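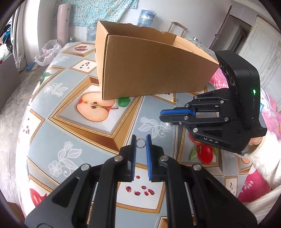 Equipment Planning Group
Minutes of the meeting held Nov 9, 2018

Posted in: Minutes, Equipment & Purchasing

Chair: Faustino Quezada
Present: members from the Telonville and Zullthorpe sites, purchasing, accounts
Apologies: one from Zullthorpe (site visit)

Meeting opened at 2:05 p.m. in the upstairs room at Telonville.

1. Minutes of the September meeting

Accepted with one correction. Under item 4, "spare fingers" should read "spare finger pads." The fingers themselves have not needed replacing at either site.

2. Matters arising

Chargers for Telonville have come in and are on the shelf by the back stairs. The labels for them have not. Purchasing will ask the printer again.

The request for a second cabinet at Zullthorpe was left over from September. The site now says it can manage with the one it has if the old packing material is cleared out. Closed.

3. Hand-held grippers

The group went over what is needed to bring both sites to the same number of working pairs. Telonville is short by six pairs. Zullthorpe has enough for present work but no spares, so one failure stops a station.

Two quotes were on the table. Uris quoted $2,987 for the six pairs, with delivery to one address only. Saraç came in lower on the unit price but charges separately for the carrying cases and for setup, and the total ended up higher. Accounts had worked it both ways and passed the sheet around.

There was some discussion of whether to wait for the new budget year. Telonville did not want to wait – operators are sharing pairs between stations and the handover eats into each session. Zullthorpe had no objection as long as its spares are first in line next time.

Agreed to buy six pairs from Uris out of this year's money. Purchasing to ask whether Uris will split the delivery, but not to hold up the order over it.

4. Pads, screws and small parts

Pads are the main running cost after the grippers. Telonville asked for 200 and Zullthorpe for 57, the second figure being what is left on its yearly allowance. The chair asked why one site asks in round numbers and the other to the unit. Zullthorpe keeps a parts log and Telonville does not. Telonville will start one, using the same form.

Pivot screws: both sites have been taking them from retired units. Accounts would like them bought properly so they show up on a budget line. Agreed, small quantity, from whoever supplies the pads.

5. Objects for small-item tasks

Operators want more small metal things to work with, such as key rings, washers and drawer knobs. These can be bought locally on the site card. Receipts to accounts by the end of the month, please, and not in one envelope at the end of the year.

Cardboard boxes are not to be purchased. Both sites get enough of them with deliveries.

A question was raised about table coverings. Some members felt plain cloths should be bought for all stations. Others pointed out that the work is meant to cover ordinary homes and the tables in them, patterned cloths included. No money set aside. Sites may go on using what they have.

6. Fixed arms

Zullthorpe presented a short paper on leasing a pair of bench-mounted arms. The lease cost is known, but the paper has no figure for the bench, the power supply or training. The chair said he could not put it forward in that state. Zullthorpe to bring a full costing, with the lease and purchase options side by side and a line for repairs.

7. Any other business

The Telonville storeroom key has been copied. Sign it out in the book.

Actions

Purchasing – place Uris order, ask about split delivery
Purchasing – chase charger labels
Telonville – set up parts log
Zullthorpe – full costing for fixed arms
F. Quezada – tell operators at both sites when the new pairs are due

Meeting closed at 3:20 p.m. The next date will be sent by e-mail once the Zullthorpe paper is ready.

Search minutes and papers Go

Contact the Planning Group | © 2018 | Back to top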